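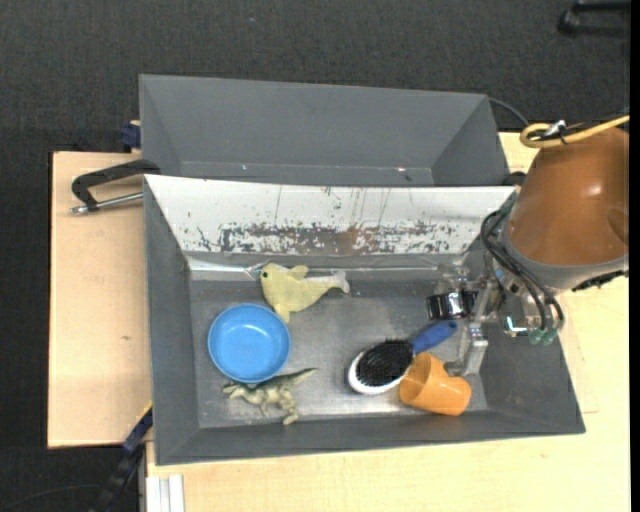 Go in the morning, Charmaine Shezi had told me on the phone, they get through more bins before lunch and after that it's all speeches. So I took the early bus to Zikthorpe and was at the Coetzee door before the sign was up. Glad I did.

Open day, Fri 20 May. Free, but you had to book, 60 places and a badge with your name spelled however they heard it. Mine was close enough. Coffee in the hallway, decent. Parking bad, people were leaving cars up by the tire shop.

Notes in the order I took them, more or less. Will tidy later maybe.

First stop was the picking bench. This is the one I came for. Two gray bins, one arm, job is to get mixed stuff out of one bin and into the other. Mixed meaning mixed. Blue bowl, hairbrush, an orange cup on its side, toy dinosaur, a yellow sea creature of some sort. No boxes, nothing square. Braulio Bañuelos was running it and said they quit using boxes in February, everybody can pick boxes now and it told them nothing.

Cup and brush were up against each other. He likes that. Two things touching is where the software has to decide if it's looking at one thing or two, and a brush is a mean shape anyway, bristles one end and a thin handle the other. The bowl sounds easy and isn't, he said. You pinch the rim or you get nowhere, and if it's over near the wall of the bin then one finger has no room to get down.

Asked about the scrapes. The white panel along the far side of the front bin has a long worn band where the coating's gone. Fingers going in too low, he said, they had the floor height wrong for a while. New panel is on order. I'd keep the old one, it shows more work than the poster did.

The poster, since I mention it: 3,000 picks logged since the rebuild. Did not say how many of those were good ones. I asked twice. Braulio said it depends what you call good, does a drop into the right bin count. Fair question but I'd have liked a number.

Speed. Slow. A person would clear that bin in the time it takes to say so. The arm took about 30 seconds on the one I timed, and that included a pause hanging over the bin where you want to give it a push. The pause is the planner, they're working on it. Man next to me lost patience and went for more coffee.

Cables run outside the arm, looped and tied, hoses down to the gripper. I asked why not inside. Easier to swap. OK.

Second stop, Benell conveyor cell, behind glass. Couldn't hear a word. Thabiso Kekana gave the talk through a little speaker that kept cutting out and what I got was: sorting by weight, 154 lines of settings somebody has to fill in by hand for each new product, they want that down to one page. Good luck. The belt stopped during our turn and they moved us along.

Third stop was the Welalov table, mostly grippers laid out to handle. Best part for the kids and for me. You could work a two finger one by hand with a lever and try to lift a key. Much harder than it looks! I got the key on my fourth go. The suction ones were there too but the pump was off.

Lunch was sandwiches. Speeches at one, as warned. Michalis Vrettos on ten years of the workshop, ran long. He did take questions, and somebody asked the jobs question, and he said the night shift at their customers is the part they can't hire for. Heard that before at other places. Could be true here, I don't know.

Went back to the picking bench before leaving, because Gediminas Kütt had taken over from Braulio and I wanted to ask about lighting. The floor of that front bin is bare gray metal and it shines in patches. He says glare is worse for them than clutter, they've tried matte spray and it wears right off. Next thing is moving the lamps. He let me choose where to put the dinosaur for one run, tail up in the corner, and then the bus was in ten minutes so I never saw if it managed.

If you go next time: book early, skip the glass room unless they fix the sound, bring a jacket, the hall is cold. There's supposed to be a second one in the fall but no date on the board when I left. Will post it if Charmaine hears anyhting.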